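Speaker notes: Tamuno project, student robotics showcase

Speaker: Zainab Akpan
Session starts at 2:00. Leave time at the end for questions.

1. Opening

Say hello, thank the Wiklow robotics club for the slot. Say that Tamuno is a student project and has run since the start of the school year. Our part of it is cloth handling with two arms. The other teams work on wheels and navigation and will speak after me.

Say why cloth. A box keeps its shape when you pick it up. A shirt does not, and it looks different every time you put it down. Most of the students had only programmed arms to move blocks before this. 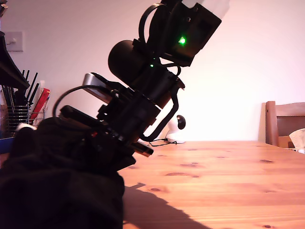
The first month went to setup. The team measured reach, marked safe limits in the software and wrote a stop routine before they were allowed to run anything at full speed. Mention that every student had to show they could stop the arms before they got a turn driving.

Explain the work split. One pair drives, one pair labels the recordings, one pair fixes whatever broke last time. They switch jobs each session.

2. What we record

We have 1066 recorded attempts so far. Of those, 545 passed the students' own check and went into training. The goal for May is 2000 recorded attempts.

Go slowly here, people always ask what counts as a pass. The rules are on one page:
- the cloth stays on the table
- the attempt has a clear start and end
- all camera views saved without gaps

Close-up views are often blurry. We keep those attempts if the wider view is good. With soft items like a zippered pouch, a close-up can fill up with fabric and tell you very little about where the rest of it is.

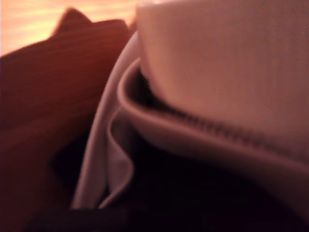 Notes last changed: May, 4:15 PM

3. Picking up a garment

Main section, about half the talk. The task is simple to state: pinch a fold, lift, move, let go. Dark garments are the hard ones. On black cloth the software has trouble telling a fold from a shadow, and the fingers go in too high or too deep.

The students tried two fixes. First they changed the lights. That helped on light fabric and did little on black. Then they changed how the driver approaches the cloth: come down from above, go slower near the table, close on a raised part.
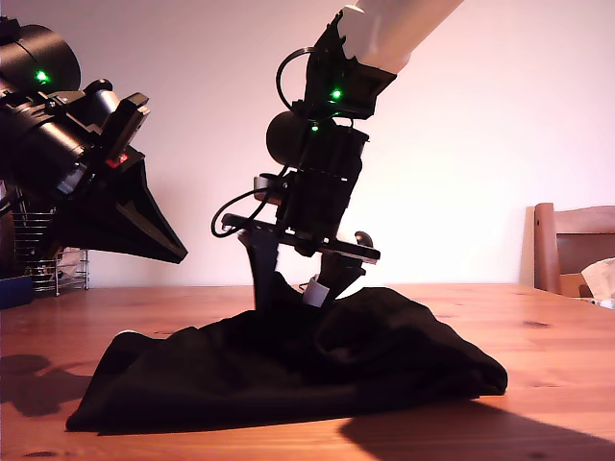
The second fix is the one we kept. It costs time on each attempt, but fewer of them get thrown out at the labeling step.

If someone asks why we use two arms: one arm can pick up a garment, but spreading it flat with one is slow. We want one arm to hold while the other pulls. The students are still working on the timing between them, and I do not have results to show yet.

Software: the recording tool is called Gakeck. Two former students wrote it and the current group keeps it running. The labeling sheet is separate. Do not open it live, it takes too long to load.

4. Problems to be open about

- Cables. Check the loops for slack before each run. A tight cable pulls on the wrist and the recording is no good.
- Blur when the arm moves fast. Slower driving helps. Better light helps some.
- Labels. Two students can watch the same attempt and disagree. Now both have to sign off.
- Straps and cords. Thin parts get missed in labeling, so they have their own column in the sheet. 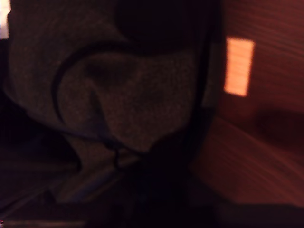 5. What comes next

Drevmont has asked for a demo day with the younger students. Plan is to let them drive one arm at low speed with a club member at the stop button. Ask for helpers at this point and give the sign-up sheet to the front row.

After that, the group wants to go from lifting to folding, starting with a square towel and then a T-shirt.

Questions. If nobody has one, talk about how the driving turns are shared. Hand over to the navigation team.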